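Chapter 7
When the Arm Pushes Too Hard: Contact Faults and How They Hide

I want to start this chapter with a cupboard door, because a cupboard door is what cost me most of a spring.

I was working at Hitlow then, on the Raltwood project, and we had a mobile arm that was supposed to do light cleaning in rented apartments. Our test apartment was in Custimdale, up two flights of stairs (carry a robot up two flights of stairs once and you'll have opinions about landlords for life). The arm had a soft pad on the end, a force sensor in the wrist and a force limit in the software. We'd tested that limit to death on the bench. Push against a steel plate, reach the limit, back off. Lovely. We had 3,207 logged contacts by April and every single one of them looked fine.

Then one afternoon, a little after three, the arm wiped a door handle and pulled the door clean off its top hinge.

It wasn't violent. That's the part I still tell people about! There was no bang and no lunge. The pad went over the handle, the cloth snagged on the end of it, and the arm carried on with its nice slow stroke to the right. The door opened as far as it could open and the arm kept going. I was standing close enough to reach the stop button, and I didn't press it, because for a good few seconds it looked like the robot was just opening the cupboard. I remember thinking, oh, that's neat. Then the screws came out.

So what had gone wrong? My first guess was the sensor, and I bet it would be yours too. I swapped it. I ran the bench test again and got the same pretty curves as before. My second guess was that somebody had turned the limit up, and I spent a whole morning going through old settings files feeling like a detective, and the limit was right where we'd left it.

The real trouble was in what we had asked the limit to watch. We'd written it to look at force straight into the surface, the push, because all of us were worried about the arm pressing too hard on glass. Force along the surface, the drag, went into the log but didn't trigger anything. On a steel plate you'd never notice. A cloth slides over a plate and the drag stays small. Put a handle in the way, give the cloth something to catch on, and the drag can climb and climb while the push stays perfectly polite.

I went back through the apartment runs with that in mind. Out of all those logged contacts, 283 were on handles or knobs, and in 6 of them the drag had shot up well past anything I'd have been happy with. The doors had held, that's all. The warning had been sitting in our files for weeks, in a column I'd never plotted.

I'd like you to take two things from this before we get to any math.

The first is that a safety limit always watches something in particular. "The arm has a force limit" sounds like a full sentence, but you should get into the habit of asking: force in which direction, measured where, averaged over how long, and what does the arm do when it gets there? Ours backed away from the surface. Think about that for a second. If the cloth is hooked on a handle, backing away from the surface means pulling on the handle. Even if our limit had tripped, the reaction we'd picked would have made things worse. (I found that out on a Guerreiro test rig later on, with a door I'd bought for the purpose, and I was very glad it wasn't the landlord's.)

The second is that a slow fault is hard for a person to catch. We like to think of the human with the stop button as the last line of defense, and for fast, ugly failures that can work okay. But a slow one looks like normal work right up to the end. I had one job that day and I stood there admiring it. If your safety plan has a line in it that says "operator will intervene," write next to it what the operator is going to see, and how long they'll have.

Here is how the chapter runs. Section 7.1 covers push and drag, and how to split a wrist reading into the two. Section 7.2 is on snags, meaning anything that ties the tool to the thing it's touching. Section 7.3 is about reactions: stop, go limp, back off, let go, and when each one is a bad idea. Section 7.4 goes through the door log line by line, so keep a pencil handy. The problems at the end use a cut-down set of 1,000 contacts, and yes, there's a snag or two buried in it. I'm not saying where.

You'll need the bit on friction from Chapter 3. If you skipped it (I would have), go back and read the first few pages, and the rest can wait.

Before 7.1, try a small experiment at home. All you need is a rag and a cupboard. 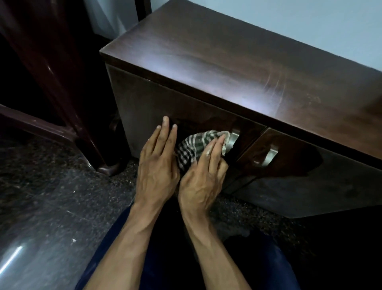

Drag is much easier to understand in your own wrist than on a plot, so do this one with your hands and do it slowly. Wipe the flat of a door first and notice how little the cloth pulls back. Then go over the handle. With a metal pull like the one under the checkered cloth, your fingers curl over the fabric and the rag bunches up against the metal, and from there a sideways stroke is partly a tug on the door. Rest your other hand flat on the door, as the left hand is doing here, and see whether you can feel the door being tugged through that palm. Our robot had one arm and no second palm, so the only place that tug could show up was the wrist sensor, in the column I wasn't reading. Now hook a fold of the rag over the end of the handle on purpose and try to get free without moving the door. Write down which way your hand went first. We'll need it in 7.3.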